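How to Buy a Robot (When It Isn't Your Money)

Suppose you run a factory that makes doorbells. Let's call it Sultetti, and let's say you are in charge, which is a worrying thought for everyone. One morning you decide that Sultetti needs a robot.

Your first job is to work out what you want the robot to do. "Be brilliant" is a poor answer. "Pick up a green circuit board and put it in a slot without snapping it" is a good one, and it takes a surprising number of grown-ups a whole meeting to get there.

Next you need to choose a hand. Robot arms are often sold without one, a bit like buying a toy and finding the batteries are extra, only more so. Some hands have two flat fingers that open and shut like tongs. Others have lots of joints and bend in many more ways. The clever ones cost more, have more screws to check and give the engineers more to argue about. 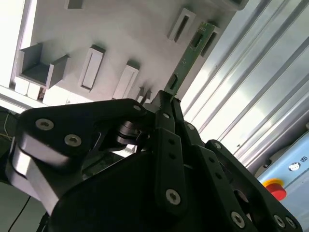

Then there is everything else. When Sultetti gets a price from a robot shop called Naven, the arm and hand come to 72 thousand pounds. You write this down and feel rather pleased. But you also need holders to keep the parts in the right place, a sturdy metal frame, cables, and a big red stop button for when things go wrong. Somebody has to put it all together. Somebody else has to teach the robot its job, and they will want paying too, and probably biscuits.

A second shop, Bustos, adds up the whole lot properly and sends you a price of almost 189 thousand pounds. You may need to sit down.

Is it worth it? To find out, you make a budget. A budget is a list of what you have, what you want to spend and how far apart those two numbers are. You put in the price, the electricity, the spare parts and the repairs. If the robot saves Sultetti enough money each year to pay for itself in 4 years, your boss might say yes. If it takes 90 years, your boss will have retired, and so will the robot.

Last of all, measure the door. A robot that won't fit through it is a very expensive thing to keep in a car park - and yes, you will have to measure the lift as well.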